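Chapter 4
Sorting and Containing Small Household Goods

Last updated: November
Reading time: 20 minutes
Print this chapter
E-mail this chapter

On a Monday morning Rochelle Montoya opened the cupboard over her washing machine to get a packet of tissues. She found birthday candles, a phone charger, two kinds of tape, a box of tea and a glove. The tissues were in the bedroom. She had bought another packet by noon, and that one went into the cupboard too.

Most homes have a cupboard like this, or a drawer, or the end of a counter. The goods in it are small and cheap. They come into the house a few at a time and are set down wherever there is space. Large objects such as beds, tables and bicycles get a place on the day they arrive, as they would be in the way otherwise. Small goods can go for years without one.

This chapter deals with those goods. Chapter 3 covered clothing and linens, which are mostly alike in shape and can be folded to a standard size. Small household goods are not alike. A carton has flat sides and will stack. A bag of sweets slides. A soft toy takes up more room than its weight suggests and springs back when pressed. A method that works for one of these will often fail for the next, and the student who tries to store them all in the same way will soon have a shelf that looks neat and cannot be used.

4.1 The Mixed Lot

We use the term mixed lot for any group of small goods that have ended up together without being chosen to go together. The contents of a shopping bag are a mixed lot. So are the contents of a coat pocket, or whatever is left on a kitchen table at the end of the day.

The first step with a mixed lot is to put all of it on one clear surface, in a single layer if possible. A table is better than a floor, both for the back and for the eyes. Nothing should be put away at this stage. Students often want to deal with the easy items at once, and the result is that the hard ones are handled last, when attention is low. Lay everything out, then look.

The container belongs on the table as well. People tend to sort first and go looking for a basket later, and then they sort into piles that no basket they own will hold. With the basket in view, its size and shape are part of the decision from the start.

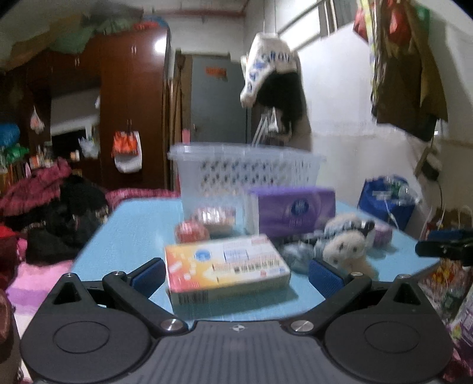
Figure 4.1 A mixed lot on a tabletop, with a flat carton, a pack of tissues, a plush toy and a plastic basket.

A lot like the one in Figure 4.1 contains both firm and soft goods. The carton keeps its shape. The tissues give a little, and the plush toy can be squeezed into a space smaller than itself. The shiny package in clear wrapping should be treated as easily damaged until its contents are known. The basket behind these things has a wide rim and sides that taper, so there is less room at the bottom than the opening suggests. Tapered baskets are common because they nest inside each other when empty. Anyone filling one should test the largest firm item against the base before deciding where it goes.

4.2 Three Questions

Once the lot is laid out, ask three questions of each item. How firm is it? How often is it used? Where is it used?

Firmness decides position. Firm, flat goods go at the bottom or stand upright along a side. Soft goods fill what is left. If a soft item goes in first, the firm one above it will tilt, and everything placed on top will tilt with it.

Frequency decides height. Goods used daily should be reachable with one hand and without moving anything else. Tissues are the usual case. A pack stored under two other things will be pulled out in a hurry, and the two other things will end up on the floor.

Place of use decides whether the items belong in the same container at all. This is the question most often skipped. Food and toys may fit well in one basket and still be needed in different rooms. When the answers to the second and third questions disagree, the third should win.

4.3 A Class Exercise in Containers

Sunita Kowalczyk and Gunārs Navickas set their housekeeping class at Brannigan a simple task. Students emptied one cupboard at home, listed what was in it and recorded where each item was last used. The class listed 273 items. Of these, 173 had last been used in a room other than the one where they were kept.

The students then sorted the same goods by place of use and put them in open baskets. Kowalczyk asked them to leave each basket a quarter empty. Several objected that this wasted space, and their complaint deserves an answer. A full basket has no room for a hand. To reach one thing the user must lift out another, and what is lifted out is rarely put back the same way. The empty quarter is working space — it should be planned for, like the swing of a door.

Navickas added a rule about labels. A label should name the room or the task and leave the contents out of it. "Hall" stays correct when the contents change. "Tissues and tape" is wrong as soon as the tape runs out.

The next section takes up the choice between open baskets and lidded boxes, beginning with dust.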